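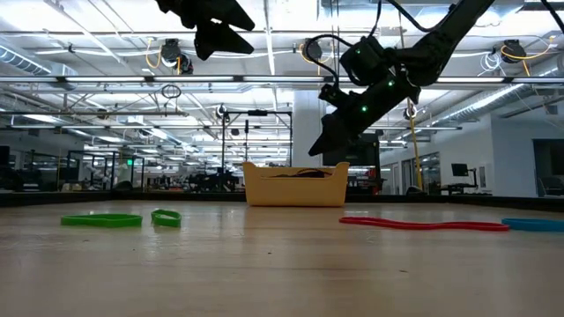
I would like to propose a tax on wooden cubes. Anyone who builds a robot arm at home, or in the kind of shared workshop where the good clamps live behind a sign-out sheet, would pay a small sum each time they film it picking up a cube and setting it on another cube. The money could go toward replacing the good clamps. I've paid this tax myself many times over in spirit, and I'm writing as a reformed offender. For most of the past year our corner of the Gillton workshop has been trying to get a pair of arms to handle floppy things, and the tabletop now has green, red and blue loops lying around on it, with a yellow bin at the back. A cube, by comparison, is practically a volunteer. It keeps its shape while you think. It has flat sides facing flat fingers, and when you grab it a little off center it has the good manners to line itself up.

A loop has no manners. Put it down and it becomes an oval, or something that was an oval before it lost interest. Take the long red one, which when stretched out is a thin wavy band and hardly looks like a ring at all. Ask a camera where its middle is. The middle is table. The center of the thing you want to pick up is a spot where the thing isn't, and our first program drove the gripper there with total confidence, closed its fingers on air, lifted the air, carried the air to the bin and let it go. Then it reported success. I have worked with people like that.

My argument is that hobby builders choose their first objects badly, and that this does more harm than any choice we make about motors. We spend months comparing gearboxes. We'll read four hundred posts about backlash. Then the day comes to make the arm do something, and we reach into the kids' toy box for whatever is squarest. After that the whole machine grows up around the cube. The fingers are shaped for the cube, the camera is hung where it sees cubes best, and the software has a variable called cube_angle in it that will still be there when the sun burns out.

We did exactly that. The first version of our setup was built from two Botby kits, which arrived with a sample program, a bag of screws and one cube, so the corruption started in the box. We ran the sample program for a week and felt like geniuses. Out of 100 tries it got the cube 98 times, and I blamed the other two on somebody's elbow. Then Zlatko Angelovski took the cube away. He put down a loop from a bag in his coat pocket, pressed start, and ate a sandwich while the arm pushed the loop slowly off the table.

I was annoyed with him for longer than was dignified. The machine worked! It had a number! What he said, when he'd finished the sandwich, was that we had built a very expensive way of finding out where a cube was, and we'd put the cube there ourselves.

People at the Zavamthorpe meetup have pushed back on this, and I want to be fair to them because they're right about some of it and they have a better coffee machine. Their case is that a beginner needs a win. If you hand somebody a hard problem on day one, they'll go home, and in the summer there will be another half-finished arm for sale with "ran when last used" in the listing. Start with the cube, they say, get the wiring honest, get the thing moving without hitting itself, and work up. It's a sensible plan, and I have seen it carried out to the end by very few people. What usually follows the cube is a second cube. Then a cube of a different color, for which a new camera is bought. Somewhere past the third camera comes a tower, and at the tower stage it's basically a lifestyle.

A person learning to cook should make eggs early. Eggs are cheap, they go wrong quickly, and you can see why. I think a loop is an egg. You don't need a special bench or a license to ruin one. If the gripper squeezes too hard, nothing cracks. If it misses, the loop has moved and bent, and you get to find out right away whether your program was looking at the table or remembering it. Ours was remembering it. We had one picture taken at the start of each run, and everything after that was nostalgia.

Fixing that took from July until well after the workshop's heating came on. I won't describe the whole business, partly out of mercy and partly because most of it was cable. Every arm wants power and data, every camera wants its own line, and each of these lines wants to be exactly where the elbow is going next. There is a loop of black cable that bows out from the side of one arm, and I could give you a lecture on the length of that curve. Too short and the joint yanks it. Too long and it swings down and appears in the camera view, where the software, having been taught to look for loops, is thrilled to see it. We lost an entire Saturday to an arm that kept trying to pick up part of itself.

Then there was Gowda, which is the name of the control software we moved to when the kit's own program ran out of ideas. I have mixed feelings about Gowda. The documentation is written by someone who has clearly never been confused. But it does look again after every move, and it lets the two arms know about each other, which the old program didn't. Under the old program each arm believed it was alone in the world, and the way they met in the middle over the bin will stay with me. Nothing broke except my composure and a finger tip, and the finger tip was printed.

Two arms, by the way, is where my opinion gets unpopular even among friends. The standard advice is to get one arm working perfectly before you buy the second. I'd say the opposite for anything soft. A lot of what makes a loop hard for one hand is easy for two. Watch yourself put an elastic around a roll of drawings. You hold one side still so the other side has something to pull against, and you do it without a thought. A one-armed setup has to use the table as its other hand, and the table isn't very good at it. We wasted six weeks on a clever sideways scoop for flat loops, a motion of real beauty, with a name and its own folder. The second arm made it unnecessary in one evening. I miss it sometimes.

Now for the number, which I put off because it's bad. Our success rate on loops is 73 out of 100. If you've just come from the cube people that sounds like failure, and I've had it explained to me in that spirit. I'll take it gladly. Those 73 mean more to me than our 98 ever did, and the misses have been worth more than the hits. The two green ones taught us about size, as one is large and the other short and a bit thicker looking, and a grip that suits the first will shove the second around. Misses near the bin taught us the front wall is low and the ends are raised, so you come in over the front. A cube would have gone in from any direction and we'd have learned none of it.

There's a vanity problem underneath all this and I'd rather name it than pretend I don't have it. Cubes look wonderful on video. The fingers close, the edges line up, the little lights glow green on the joints, and your brother-in-law says it's like something out of a car factory. A loop being picked up looks like a tired person clearing a drawer. It droops. It goes into the bin with one side hanging over and then sort of gives in. I showed a clip to my family at dinner and was asked what it was for, and whether it could do the dishes, and whether the dishes would be safe.

I don't have a great answer to the first one. It puts loops in a bin. A person can do that faster and can also do it while talking. But the house I live in is mainly made of things that sag: socks, bags, chargers, the dog's leash, lettuce. I own hardly anything shaped like a cube, and what I do own of that kind can stay where it is. If there's ever going to be a homemade machine that helps with an ordinary room, somebody is going to have to get through the droopy part, and the droopy part can be started on a table in Gillton with a handful of colored loops.

So, the tax. Zlatko thinks it should be progressive, with a higher rate for towers. I'd exempt children and anyone in their first month. Everyone else can pay up or go find a sock. The proposal is pinned up next to the sign-out sheet, where it has so far collected one signature, a drawing of a cube, and a request that whoever has the long clamp please bring it back.

Reading time: 7 minutes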